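Clay bell from old riverbank camp may have called people to supper

A small clay bell pulled from a riverbank near Gorotley has turned out to be far older than anyone at the dig had dared to hope, and the people who found it are still grinning.

The bell, which fits neatly in the palm of a hand, came up last July from a layer of ash and fish bone at the Eltard camp site, a spot where families seem to have returned season after season to catch and smoke their food. Charcoal from the same layer has now been dated to 4,000 years ago, the team said in a report released in February 2026.

"I had mud up to both elbows and I thought it was a lump of burnt clay," said Wulan Sitompul, the archaeologist who led the dig. "Then I turned it over and there was a little hole at the top for a cord, and I'm afraid I shouted rather loudly."
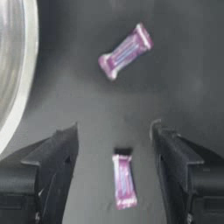
A rim catching the light against a grey surface.

It took 12 weeks to clean the bell, mostly with soft brushes and a great deal of patience, and the clapper has never been found. Dr. Sitompul thinks it was probably a pebble or a bit of bone tied to a string, long since rotted through. Marks worn into the inside wall show that something struck it over and over again, always in much the same place.

To hear what it might have sounded like, the team asked potter Dario Fabbri to make copies using clay dug from the same bank. He made 17 of them before he was happy – the first few cracked in the kiln, and one, he said, "had all the music of a boot." 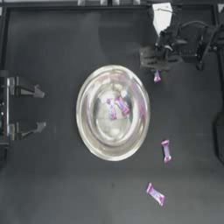 Two purple candy bars in a stainless steel bowl.

The good ones give a dry, bright note that carried 40 metres across the water on a still morning. That is far enough, the report suggests, to bring people in from the fish traps when the food was ready, though the authors are careful to say it could just as easily have been used for dancing, for mourning, or to keep track of a wandering toddler.

The find also has people looking again at a broken piece of fired clay from the nearby Chu site, which has sat in a museum drawer for years with a label reading "cup, part of". It has a hole in just the same spot.

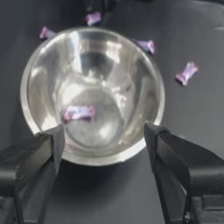 A purple candy bar in a round steel bowl.

Dr. Sitompul hopes to go back to Eltard when the river drops, and would dearly love to find a second bell beside the first. The original goes on show at the Gorotley museum later this year, along with one of Mr. Fabbri's copies, which visitors will be welcome to pick up and ring.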